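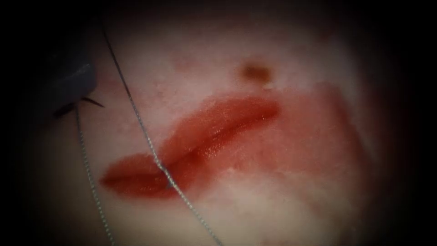 Wouldn't a plain force limit have caught this, one reader of our earlier draft asked, and it is a fair question that we asked ourselves for longer than we would like to admit. The Elitz setup did have a force limit, and we were rather fond of it. It watched the load on the needle driver and stopped both arms when that load climbed too high. The trouble in July began at the other end of the suture, where a slack length of thread had caught on a tool and the load on the driver stayed perfectly ordinary.

We ran 750 stitches in that series, and 593 of them were completed without a stop of any kind. The snags are the ones we want to talk about here, because the Lulley planner marked 15 of them as good stitches and went cheerfully on to the next motion.

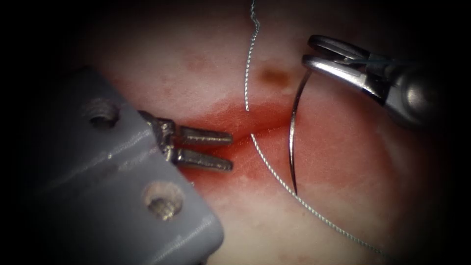 Let the operator decide, then, was the advice we heard most often when we showed these results to colleagues, and we did try it for a while. Our operators were quick and patient, but they were watching the needle, as anyone would, and by the time they reached for the stop button the thread had usually been pulled tight against the pad.

So we went back to the thread itself. The original tracker followed the suture from the needle outward and gave up at the first place where the line was hidden, treating everything beyond it as free.

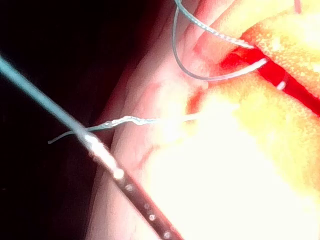
Loops and crossings made matters worse, for the tracker would now and then hop from one strand to its neighbor and report a tidy path that no real thread had taken. Our revised version, Flivus, keeps both possible paths alive and holds the arms still until one of them can be ruled out. It is slower, and we have made our peace with that.

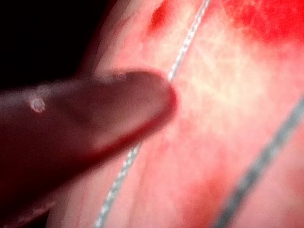 Figure 4. Close view of a gripper finger at the tissue surface. The thin white thread passes behind or beneath the fingertip; a thicker gray cord lies to the right.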